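We use cookies to remember your settings and to count visits. Accept | Manage choices

Speaker notes: Keeping a small choir going through the winter

By Heledd Powell
2023-05-06

These are the notes I spoke from at the Cokstead singing day. I have filled in the places where I had only written a word or two, and taken out the bit where we all sang the round.

START. Say who I am. Alto, then accidental director. The Ravetti Singers, no auditions, mixed ages. Thank Ifigeneia Bakalis for the invitation and for the loan of the keyboard.

The question I was given was how to keep people coming between the holiday concert and spring. February is our worst month. People are tired, the concert is behind them and the next one feels far off. In my second year we had 36 names on the list and some nights there weren't enough tenors to hold a line.

What I did wrong that year: I handed out all the spring music on the first night back. It was a thick folder and half of it was in Latin. People took it home, looked at it and felt behind before they had sung a note. Now they get one piece at a time. The folder fills up as we go.

Ask the room: who hands out everything at once? (Pause. Let them talk.)

WARM-UPS. Keep them to 10 minutes. I used to do longer and I could hear people arriving late on purpose. Start with humming, low and easy, then lip trills, then a scale on "noo." Cold voices don't want to go high. Save anything above a D for later in the evening. If the room has been used for something else and the chairs are in rows, leave the chairs and warm up standing wherever there is space. Moving furniture eats the first part of the rehearsal and the stackers get resentful.

Demonstrate the "noo" scale. Start on B flat. 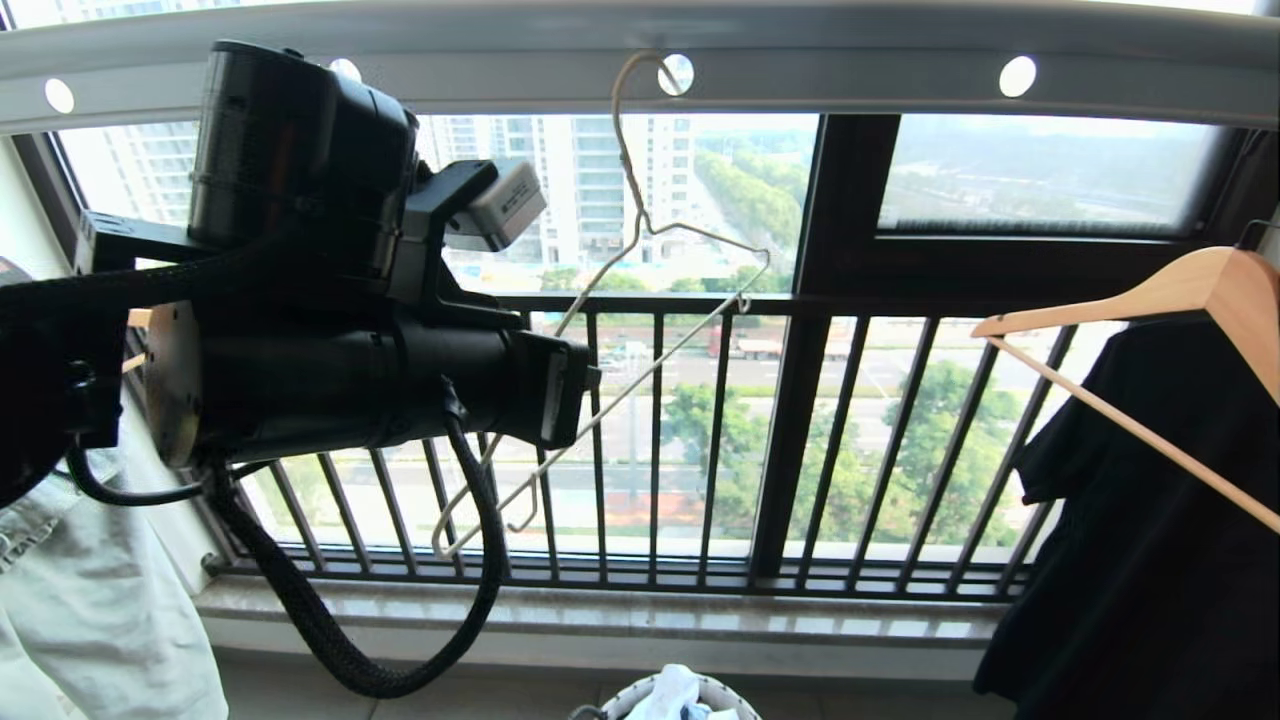
Then straight into something they know. I keep a short pile of old pieces for this. The Catacutan lullaby is the one my group asks for most — two pages, mostly unison, with a small split at the end. They can sing it without looking down, so I get their eyes, and I can fix vowels before we open the hard piece.

THE HARD PIECE. Work from the back. Teach the last page first, then the page before it. By the time you run the whole thing, people are singing toward the part they know best. Fasil Demissie taught me this when he stood in for me, and the basses have been happier ever since. It doesn't suit every piece. Verse songs you may as well start at verse one.

Don't leave a section sitting silent for long. If the sopranos need help with a line, have everyone sing it, down an octave where needed. The basses learn what they are singing against.

PART TRACKS. We make our own. I play each line on the keyboard, record it on my phone and send it out the same night. They are not pretty. A count-in, the line, then the line again slower. People play them in the car. I stopped adding spoken comments after two singers told me it was odd to have me in the car with them.

MONEY, short. Our hall costs us 600 for the winter term. We used to collect it each night in a tin. We now ask for the term up front and let people pay in two parts if they need to. Attendance went up a little. I think having paid gets you off the couch when it's dark out.

THE BREAK. Keep it. I tried cutting it to get more singing in and the second half was worse. Tea, something to eat, then notices at the end of the break while they are still standing up.

ABSENCES. If somebody misses a couple of rehearsals, I send a short message saying what we worked on. I don't ask where they were. Most come back.

CLOSE. Sing the round again if there's time. Tell them the sign-up sheet for the summer workshop is by the door, and that parking at the back has to be cleared before the evening booking.

Comments

Thaís Coutinho
I was there and tried the back-to-front idea on our Gloria. It took one rehearsal for people to stop complaining. Do you do the same with pieces that change key near the end?

Heledd Powell
Yes, but I give them the new key and a few bars before it, so they don't learn the ending in midair.

Endang Hidayat
Is the lullaby still in print? Our library only has one torn copy.

Heledd Powell
Not that I know of. Ask Ifigeneia, she had a spare set last year.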